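4.2 Salt Intake and Blood Pressure in Adults Over Fifty

The Gremstead survey gathered food diaries from 2,953 adults, all of whom had their blood pressure taken at the start. Bread, canned soup and processed meat supplied most of the salt recorded. Table salt played a smaller part than the adults themselves had expected.
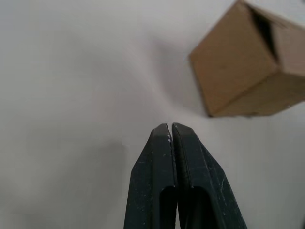 Diaries from Nandville were kept apart, as that clinic used an older form with no space for snacks. Where both forms could be compared, the daily totals differed by over 1,000 milligrams of sodium – a gap too wide to correct by simple adjustment.
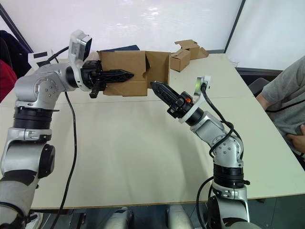
One respondent wrote that low-salt bread was hard to find outside the larger stores, and that she had gone back to her usual loaf by October.

Comments of this kind were common in the Bostevmont group, where fewer adults finished the diary.

Figure 2. Open cardboard box above a light beige tabletop. 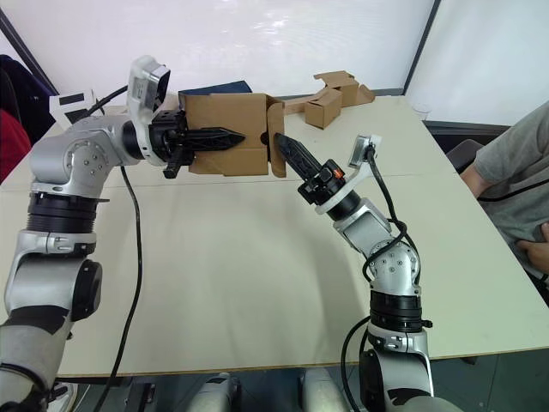 Readings were taken in the morning, before any medicine, with the arm resting at heart level. Adults who had recently changed their blood pressure medicine were left out of the main analysis.

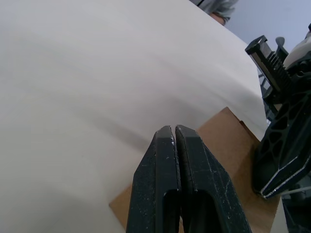 Should people with normal readings also cut back on salt? The survey cannot settle this, as few adults with normal readings changed their diet during the study period.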